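La ludoteca de la planta baja huele a cera y a mandarina. Ella me recibe con las gafas subidas a la cabeza y una taza en cada mano, y antes de que yo saque la grabadora ya me ha contado que la segunda taza es para mí, que el café es malo y que de eso se disculpa una sola vez. Después de tantos años prestando juguetes en Prindska, dice, una aprende a pedir perdón deprisa y a seguir con lo importante.

Lo importante, en su caso, son las estanterías. Ocupan tres paredes del local y guardan 1073 juegos, cada uno con su ficha de cartulina escrita a mano. "El ordenador lo tenemos, claro que lo tenemos, y está al día", me asegura, "pero la ficha la lee la abuela mientras el niño elige, y en la ficha pone quién lo arregló y cuándo, y a la gente eso le gusta mucho, les gusta saber que aquello ya ha pasado por otras casas".

Le pregunto cómo empezó todo y se ríe, porque la historia la ha contado muchas veces y cada vez, reconoce, le sale un poco distinta. Empezó con una bolsa. Una vecina de la calle Plandwood se mudaba y dejó en el portal una bolsa enorme de piezas sueltas, de puzles, de construcciones, de juegos de mesa a los que les faltaba el tablero. "Yo me la subí a casa pensando en tirar la mitad. Me pasé tres noches en el suelo del comedor haciendo montoncitos, y a la tercera me di cuenta de que estaba pasándomelo mejor que en todo el invierno". De aquella bolsa salieron 5 juegos completos, que son los primeros números del catálogo y que todavía se prestan.

El préstamo dura tres semanas y se puede renovar si nadie lo ha pedido. La cuota es voluntaria. Hay familias que vienen cada tarde a la salida del colegio y otras que aparecen en abril, cuando llueve sin parar y en casa ya no queda nada por inventar, y no vuelven hasta el abril siguiente. A ella le parecen bien las dos maneras. Lo que le cuesta más, confiesa bajando la voz, aunque estamos solas, es la gente que devuelve un juego con una pieza de menos y no lo dice. "Si a mí me lo dices, yo hago otra. De verdad que no pasa nada. Pero si me entero cuando ya se lo ha llevado el siguiente, entonces hay un niño que llega al final del puzle y se encuentra el agujero, y esa cara yo la he visto y no la quiero ver más".

Porque las piezas se hacen aquí, en un cuartito del fondo que comparten con el taller Bundutwood. Me lo enseña encantada: hay un torno, botes de pintura al agua, una sierra de marquetería que ella maneja con una calma que da envidia. Me explica que lo difícil es el color. Los rojos envejecen hacia el naranja, los azules se apagan, y una pieza nueva en un juego viejo canta muchísimo. Durante años intentó igualarlos y ahora ya no lo intenta, y hasta ha descubierto que los pequeños se encariñan precisamente con la pieza que desentona.

Sobre la edad que marcan las cajas tiene opiniones firmes, y se anima tanto que se le enfría el café. Respeta a rajatabla los avisos de piezas pequeñas, "con eso ni media broma", pero las edades recomendadas por dificultad le parecen orientativas y poco más. Ha visto a criaturas de dos años repetir un encaje veinte veces seguidas, y a un señor jubilado llevarse ese mismo encaje a casa después de una operación en la mano. "Me lo pidió con una vergüenza tremenda, el pobre, y yo le dije que se lo llevara el mes entero. Luego se apuntó al grupo Yazdani, el de juegos de estrategia, y ahora nos gana a todos".

Cuando le pregunto por el futuro, mira primero al techo, donde hay una gotera, y después a las estanterías. Necesitan otro local o, por lo menos, otra pared. Mientras tanto sigue recogiendo bolsas. Al despedirnos me hace llevarme un dominó y me apunta en una ficha, con mi letra fea al lado de la suya.

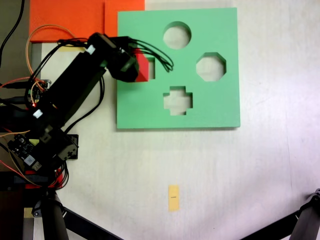 Marisa comenta: nosotros fuimos socios cuando los niños eran pequeños y confieso que una vez devolvimos un puzle incompleto sin avisar. La pieza salió meses después de debajo del sofá. Esta semana me paso a llevarla, aunque supongo que ya habrán hecho otra.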